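Wheat straw plates — do you rack them or stack them?
Forum: Kitchens and Kit > Washing Up
34 replies, page 2

drumport_dave wrote:
Right, I have read page one and I'm no wiser. Half of you say wheat straw plates go back in the cupboard the minute they're washed, the other half say they must stand overnight like bread dough. Which is it? I bought a set in February and the stack has started to smell like a pet shop.

Perrine Courtois wrote:
Stand them. They hold a film of water on the back where the foot ring is, and if you pile them up you have made a small pond between each pair. A wire rack, 30 minutes, then a tea towel round the ring. My mother did the same with melamine and lived to complain about it.

stallano74 wrote:
30 minutes for a plastic plate? I've painted doors that dried quicker. Wipe, stack, done. You are all being sold racks.

Perrine Courtois wrote:
I've had my rack longer than this forum has had a search function. No one is selling me anything.

Jinlong Zheng wrote:
Stallano is right if you have a dry kitchen. Mine is a basement and a tea towel in there is an optimistic object. I stand everything up, and I leave an empty slot between plates so they aren't touching.

stallano74 wrote:
An empty slot between each. So a rack for twelve holds six. Brilliant. Buy two racks!

Jinlong Zheng wrote:
I did buy two racks.

drumport_dave wrote:
Is anyone going to mention the smell

Shuzhen Tan wrote:
Dave, the smell is washing-up liquid that never got rinsed off, plus damp. Soak them in warm water with a spoonful of bicarb, rinse properly, and let them stand up until the backs are dry too. If they still smell after that, it's the cupboard.

Also, I disagree with Jinlong about the gaps. If they lean, they only touch near the rim and the air gets in from the side well enough. Mine go in next to each other with the biggest face to the front. Colours in whatever order they come out of the bowl, although my husband has views about this.

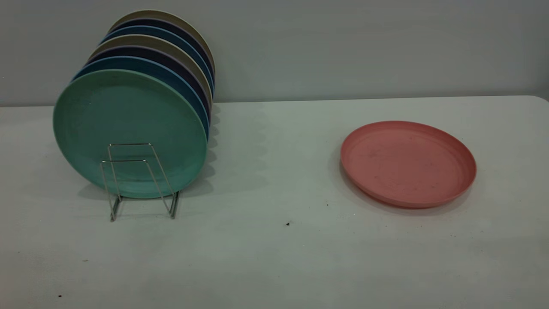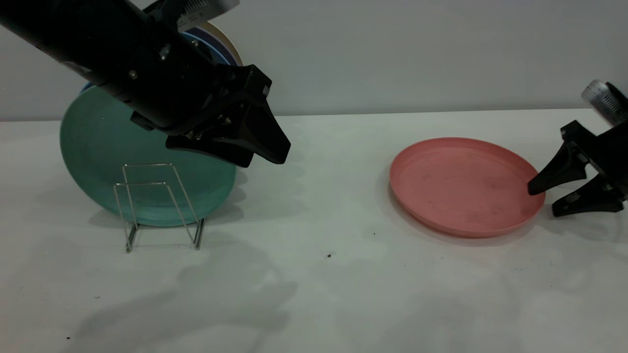

Going back to what Dave asked, I would rack them after every wash and stack them only when you need the worktop. A rack costs less than a new set, whatever Stallano thinks. Ours are mixed colours as well, and I'd get the same again: with green, blue, navy and beige in one row like the first one, each plate shows as its own stripe of rim, so you can pull out the one you want without shuffling the lot. All-white sets just look like a radiator.

stallano74 wrote:
Who needs a particular plate? They're plates.

Shuzhen Tan wrote:
You've clearly never given a four-year-old the beige one.

Jianguo Jiang wrote:
Can confirm. Ours will only eat off the blue. Pasta on the navy is apparently a different meal.

drumport_dave wrote:
Bicarb done, plates standing up, cupboard door open. It was the cupboard. There was half an onion behind the colander.

Perrine Courtois wrote:
Stand the plates up anyway.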